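Home | Notebook | Bench | Suture practice | Older entries | Log in

Filed under: Dry lab notes, knots, thread

December 27, 2019

Quiet day, so I finally got a long stretch with the suturing pad and no one waiting for the bench. I've been putting off the mixed-thread practice for ages (my own fault, I kept telling myself I'd do it when the new spools came) and the new spools came and sat in the drawer, and then I ran out of excuses.

Started with the red Handum pad, the one with the grainy skin and the folds along one side. I like it a lot better than the flat tan one. It gives a bit when you pull on it and it doesn't tear at the bite nearly as soon. The folds are a pain if you let your stitch line wander into them, so I kept to the flatter part and only strayed once, on a stitch I'm not going to discuss.

Plan was simple: dark thread for the running stitch, pale thread for the tie-offs, so I could tell at a glance which strand I was pulling. Kjell suggested that back in April and I nodded and then didn't do it. Should have! With everything in one color I lose the tail every few minutes and end up tugging on the wrong side of the loop, and then the whole thing cinches down in a spot I didn't want.

Cut the dark thread at 165 mm to begin with. Too short for me. I could get the first couple of throws in fine, but by the time I wanted a decent tail there was hardly anything left to wrap. Went up from there and stopped measuring so carefully, which I know is bad notebook manners. Longer is nicer for the running part, but then you've got all that slack standing up off the pad and it finds every other strand in the neighborhood.

The pale stuff is from the Rurport spool and it has a mind of its own. It comes off the spool curled and it stays curled. Pull a loop up out of the pad and it just stands there in a big arch, which is handy when you want to reach through it and horrible when you want it to lie down. I tried running it through my fingers first, and that helped some. Somebody on the Iordache side soaks theirs beforehand. I haven't tried it, and I'm a little suspicious of getting the pad soaked too, but I'll put it on the list.

Things I noticed, in no order:

Hold the dark strand up and steady before doing anything with the loop. Every time I got impatient and went for both together, I had to start the knot over. When I kept one strand upright and left it alone, the other one was so much easier to read.

Don't shorten the loop too early. I have this habit of snugging things down the moment they look roughly right, and then there's no room to bring the tail through. Leave it big and ugly. It can be made pretty afterward.

Free tails want to be longer than I think. The short ones slip back through if you so much as look at them.

The light is too hot. I had it pointed right at the right-hand side of the pad and it bleached that whole patch to pale yellow, and of course a whitish thread over a whitish glare is about as much use as no thread at all. The dark thread showed up well there, though, and the pale one was lovely against the deep red on the left. So either I move the lamp or I swap which thread goes where. Moved the lamp a bit, then bumped it back with my elbow and left it.

Worked through 2 pads' worth of practice in the end, or the same pad on both faces if you want to be strict about it. The second side went better than the first. My knots are still lopsided. I tie the first throw nice and flat and then the second one rolls over on me, and I think it's the direction I'm pulling in more than the wrapping. I need to watch my hand position next time and write it down while it's happening, since by the time I get to the notebook I remember the mood and none of the details.

Supplies: dark thread is fine. Pale thread is fine but see complaints above. Drawer label still says Dremodico, and the Dremodico needles have been gone from it forever, so I've relabeled it "assorted" and we can all stop being disappointed. The reorder code for the red pads ends in 605, please don't order the other ones again, they're the tan ones and I'll cry.

Next time: start with the longer dark strand, try a row of loops all the same height, and leave the tails alone until the row is done. And tidy the snippets off the bench before leaving. I found bits of thread on my sleeve at lunch. 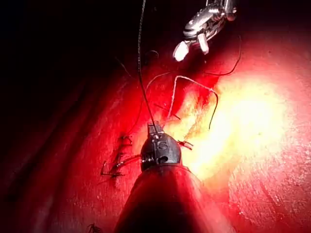 Kjell Nygård: Try reversing your pull on the second throw and see if it still rolls. Mine did the same thing until I swapped directions. And I'd leave the soaking alone, I tried it on a tan pad and it went gummy around the holes. Did you keep the leftover dark thread? I could use the short pieces for single stitches.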